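Plellden Museum of Trees and Timber
Learning Pages for Young Visitors

How a Tree Makes Wood

Written by Diễm Đàm, Learning Department
Last reviewed: 22/08/2021
Suggested reading age: 8 to 11

Wood is one of the oldest materials used by people. It can be found in houses, boats, pencils, violins and baseball bats. Before it became any of these things, it was part of a living tree. These pages explain how a tree makes wood, what the lines and circles in wood can tell us, and how a log is turned into boards. Words in the list at the end may be new to some readers.

What a tree is made of

A tree has roots, a trunk, branches and leaves. The roots hold the tree in the ground and take in water. The leaves use sunlight, water and a gas called carbon dioxide to make sugar. The tree uses this sugar as food, and it also uses it to build new parts of itself. Most of the solid material in a heavy log began as carbon dioxide in the air and water in the soil.

The trunk has several layers. Visitors to the Potgieter Gallery can see them on the large slice of oak that hangs beside the entrance. Starting from the outside, the layers are as follows.

Outer bark. The outer bark protects the tree from weather, insects and small injuries. It is made of dead cells.

Inner bark. The inner bark carries sugar from the leaves to the rest of the tree. It is quite thin.

Cambium. The cambium (say KAM-bee-um) is a very thin layer of growing cells. It makes new bark on its outer side and new wood on its inner side.

Sapwood. The sapwood is the younger wood. Water travels through it from the roots to the leaves.

Heartwood. The heartwood is the older wood in the middle. It no longer carries water. In many trees it is darker than the sapwood, and it is often harder for insects and fungi to attack.
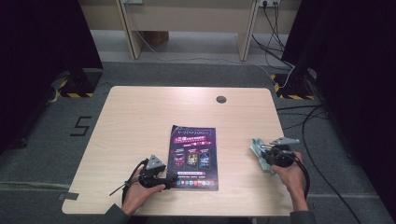

Does a nail in a tree trunk move higher as the tree grows?

The nail stays at the same height. A tree grows taller only at the tips of its trunk and branches. Lower down, the trunk grows wider but does not stretch upward. A nail placed at the height of a child's shoulder will still be at that height many years later, although new wood and bark may have grown over it. Please do not test this at home. Nails can injure a tree, and they are dangerous to the people who may cut the tree in the future.

Rings and what they record

In places with a warm season and a cold season, a tree does not grow at the same speed all year. In spring it grows quickly and makes wood that is usually lighter in color. Later in the summer it grows more slowly, and the wood it makes is often darker and more dense. In winter it stops growing. One light band and one dark band together make one growth ring, and in most cases one ring stands for one year.

The oak slice in the Potgieter Gallery has 70 rings. Our staff counted them from the center outward, using pins to mark the way. The rings are not all the same width. A wide ring often means that the tree had plenty of water and light that year. A narrow ring can mean a dry summer, a very cold spring, or damage to the leaves by insects. It can also mean that a taller neighbor was taking most of the sunlight.

Some trees do not have clear rings. Many trees that grow in warm, wet forests near the Equator can grow all year long, and their wood may look almost the same from the center to the bark.

It is not necessary to cut down a tree in order to look at its rings. Scientists can use a hollow tool called an increment borer. It is turned by hand, like a large screw, and it takes out a thin stick of wood called a core. The rings appear on the core as a row of small stripes. The museum cares for a collection of 669 cores. They are stored in labeled drawers, where the air is kept dry and the temperature is kept steady. Zodwa Makhubela, who looks after the collection, compares the stripes on one core with the stripes on another. If two trees grew in the same area at the same time, their patterns of wide and narrow rings are likely to match.

"I begin with the narrow rings," she explains. "A very dry year is easy to spot, and it gives me a place to start."

From log to board

After a tree has been cut down, its branches are removed and the trunk is taken to a sawmill. There the bark is stripped off and large saws cut the log into boards. The person in charge of the saw must decide which way to turn the log before each cut. The same log can give boards that look very different from one another.

Fresh boards contain a great deal of water. If they are used too soon, they may shrink, bend or crack as they dry. Boards are therefore stacked with small strips of wood between them, so that air can pass through the pile. This slow method is called air drying, and thick boards may need more than a year. A faster method uses a heated room called a kiln.

The museum keeps a small stack of pine boards in the yard, behind the Muvo Workshop. It is turned and checked every November. Each board is weighed at that time, and the weight is written on its end in pencil. When a board stays at nearly the same weight from one check to the next, it is considered dry enough for outdoor projects.
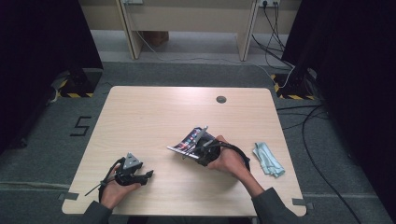

Grain is the name for the direction in which the fibers of wood lie. In a living tree most of the fibers run up and down the trunk, and they can be thought of as a bundle of very thin drinking straws. When a log is sawn from end to end, the saw also cuts through the growth rings, and these show on the board as lines or curves. People often call this pattern grain as well. It may be bold, with tall pointed arches, or it may be quiet and fine, as on the pale tabletop in the photograph. Corners need care when solid wood is shaped. A sharp corner can chip where the fibers are short, and a rounded one, such as the table has, is less likely to do so. It is also kinder to elbows.

The direction of the grain matters a great deal to anyone who works with wood. It is easy to split firewood along the grain, where the fibers part from each other. It is very hard to split it across the grain. A ruler made with the fibers running from end to end is strong, while one made with the fibers running from side to side would snap in the hand.

Hardwood and softwood

These two words can be confusing. Hardwood comes from broad-leaved trees such as oak, maple and cherry. Softwood comes from trees such as pine, spruce and fir, most of which have needles and cones. The names describe the kind of tree. They do not always describe how the wood feels. Balsa is so light and soft that it can be marked with a fingernail, and yet it is a hardwood. Yew is a softwood, and it is tougher than many hardwoods.

Things to do at home or in school

1. Find a wooden object that is not painted. Run a finger over it gently and look for the direction of the grain. Ask an adult to check for splinters first.

2. Put a piece of plain paper over a rough wooden board and rub it with the side of a crayon. Try 4 different boards if you can find them. Write the name of each object beside its rubbing.

3. Look for a tree stump in a park. Choose any 5 rings that lie side by side and measure each one with a ruler. Which year was the best for growing? — remember that the newest ring is the one closest to the bark.

4. Stand a celery stalk in a glass of water with food coloring overnight. Cut across the stalk the next day, with an adult's help, and look for the colored dots. Celery is not wood, but it also carries water upward through tiny tubes.

Words to know

Cambium: the thin layer that makes new wood and new bark.
Core: a thin stick of wood taken from a tree for study.
Fiber: a long, narrow cell that helps to make wood strong.
Grain: the direction of the fibers, or the pattern seen on a cut board.
Kiln: a heated room used for drying boards.

Visiting with a class

School groups may handle wood samples in the Muvo Workshop, on the lower level. The session is suitable for grades 3 through 5, and teachers are asked to reserve a place in advance at the Learning Desk. Printed copies of these pages are available there in standard and large type.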